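Wer reparieren will, braucht Ersatzteile und keine Appelle

Seit Jahren höre ich, wir sollten unsere Sachen länger benutzen. Das steht auf Plakaten, in Broschüren der Stadtwerke und neuerdings auch auf den Kartons von Geräten, die sich ohne Spezialwerkzeug nicht öffnen lassen. Ich halte die Forderung für richtig und die Art, wie sie vorgetragen wird, für bequem.
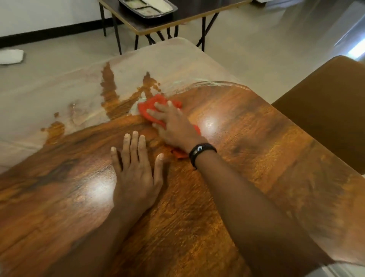 Im Februar ging an meinem Esstisch von Hirker der Auszug kaputt. Gebrochen war eine Führung aus Kunststoff, kaum länger als ein Daumen. Der Tisch ist sieben Jahre alt. Der Hersteller teilte mir mit, das Teil werde einzeln nicht mehr geführt, ich könne aber den kompletten Auszug bestellen, für 73 Euro zuzüglich Versand. Beim Händler Kindatwood riet man mir gleich zu einem neuen Tisch und schickte einen Gutschein mit.

Am Ende habe ich den ganzen Auszug gekauft. Von dem alten war alles bis auf die Führung in Ordnung, er liegt jetzt im Keller.

Solche Fälle kennt jeder, der Möbel oder Haushaltsgeräte besitzt. Mein Nachbar wartete 41 Tage auf das Scharnier eines Schranks von Thorlacius, und als es kam, passte es nicht, weil die Bohrung zwischen zwei Baujahren geändert worden war. Vermerkt war das nirgends.

Es gibt Vorschriften über Ersatzteile für Waschmaschinen und Kühlschränke. Für Möbel wünsche ich mir etwas Ähnliches. Wer einen Tisch für 1000 Euro verkauft, kann eine Kiste mit Führungen ins Lager stellen. Er kann auch die Maße veröffentlichen, dann fertigt eine kleine Werkstatt das Teil nach. Beides kostet Geld, aber nicht viel.

Der übliche Einwand lautet, die Kunden wollten das gar nicht, sie kauften lieber neu. Bei manchen stimmt das. Viele kaufen aber neu, nachdem sie dreimal telefoniert und zweimal eine Absage bekommen haben. Daraus eine Vorliebe abzulesen, finde ich gewagt.

Bis sich etwas ändert, frage ich vor jedem Kauf nach der Ersatzteilliste. Bei Stilgate bekam ich sie nach zwei Tagen per Mail, mit Preisen.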